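Who Reads the Travel Clinic Leaflet? A check on vaccination advice given to students going abroad
Project report, spring term

1. Why we did this

Every year the university sends students off on placements, field courses and exchanges, and every year they get the same leaflet telling them to see a doctor four to six weeks before they leave. Our supervisor, Capucine Besnard, believes the leaflet works. We were less sure. A leaflet being handed out tells you very little about whether anyone turned up for a shot.
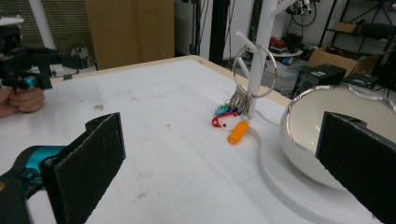
Department of Public Health, Student Projects Group

We sent a short online survey to 776 students who had been abroad on university business in the past two years. We got 467 usable replies. That sounds good until you think about who answers a survey on travel vaccines. People who got them, mostly. Our numbers probably flatter the leaflet, and we ask readers to keep that in mind all the way through.

2. What we asked

The survey had 11 questions. It covered destination, length of stay, when the student first looked for health advice, where they looked, and whether they checked their routine vaccinations (measles, tetanus, polio) as well as the travel ones. We left out side effects. Colette Sabatier wanted them in, and looking back she may have been right, since several people wrote about them in the comments box anyway.

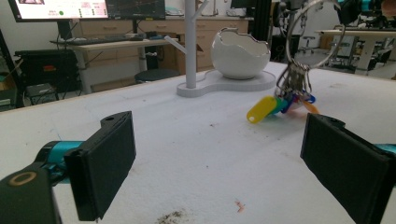
We also tried two trip-planning apps that students kept mentioning, Prosia and Jadach. Both ask for a country and return a list of vaccines. Neither asked whether we were going to a city or a rural area, and neither asked about a stopover, which can matter for yellow fever paperwork. Prosia showed no date for its last update. We would not rely on either one.

3. Results, such as they are

Of those who replied, 78 said they had looked for advice less than a week before leaving. Some vaccines need more than one dose, and others take time to give protection, so a visit that late may not do everything the student hopes. Most of this group said they knew about the leaflet. Several said they had it in a drawer. 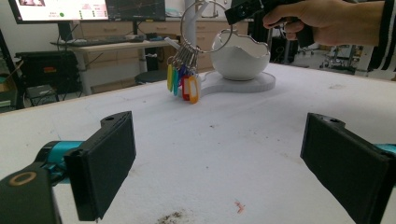 White stand with a bowl on its base plate.

Routine vaccinations came off worst. Students tended to assume that whatever they had as children still counted, and many could not say where their records were kept. One had spent an afternoon calling a former school. The leaflet gives this subject one sentence, on the back, under the insurance number.

Cost came up more often than we expected. The Baudry travel fund pays for flights and lodging but not for clinic fees, and a student who has just paid a deposit may well decide that a rabies course can wait. We could not test this properly. Our only evidence is from the comments, and angry people write longer comments.

4. Limits

We never saw a vaccination record, so everything above is what people told us. Memory is poor after two years. We also had nobody to compare with, as every student gets the leaflet. The Prorno exchange office promised us figures from before it was introduced in April, but they had not arrived when we wrote this up. 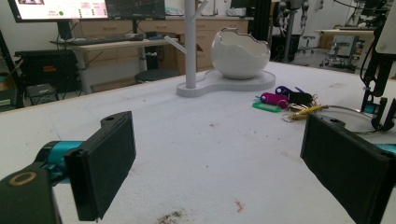 Mug tree on the white tabletop.

5. What we would change

Move routine vaccinations to the front page. Send the advice when the placement is confirmed, before tickets are booked. Ask the travel fund to cover at least the first clinic visit. Capucine thinks a second reminder email would do the job more cheaply. We doubt it, but it would be easy to try on one group of students and compare them with the rest.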